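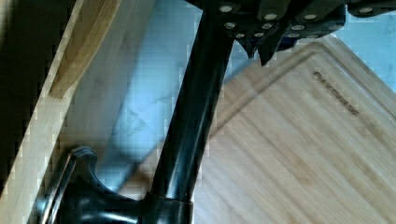
Progress report: Mocanu archive storage project
Prepared by Lindiwe Mabuza, Uvell, for the Fuvance grants office
29 Aug 2023

Work this quarter went mainly into moving the older records off the file server and onto tiered storage. All 3195 record folders have been indexed. The scans from the first two collections are now on the slower disks, and the catalogue still opens them from the same links as before.

Snapshots are taken every night and kept for 30 days. We tested a restore on three folders chosen by the reading room staff. Two came back complete. The third was missing its access permissions, and we traced that to a setting in the Zendent backup agent. The setting has been corrected and the folder restored again with permissions intact.
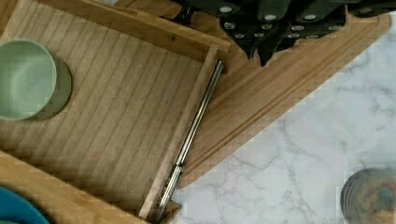 Page 2

Still outstanding

The audio collection has not been moved. Seven of the tapes were digitized in a format the catalogue can't read, and they need converting first. The conversion script is written but has only been run on short files.

Checksums are recorded when a file is copied, but there is no scheduled check afterwards. We plan to have one running in September.

Spending

Disk purchases came in under budget. Staff hours went over because of the permissions fault. We ask that the unspent hardware money be moved to the labour line. No other changes to the agreement are requested.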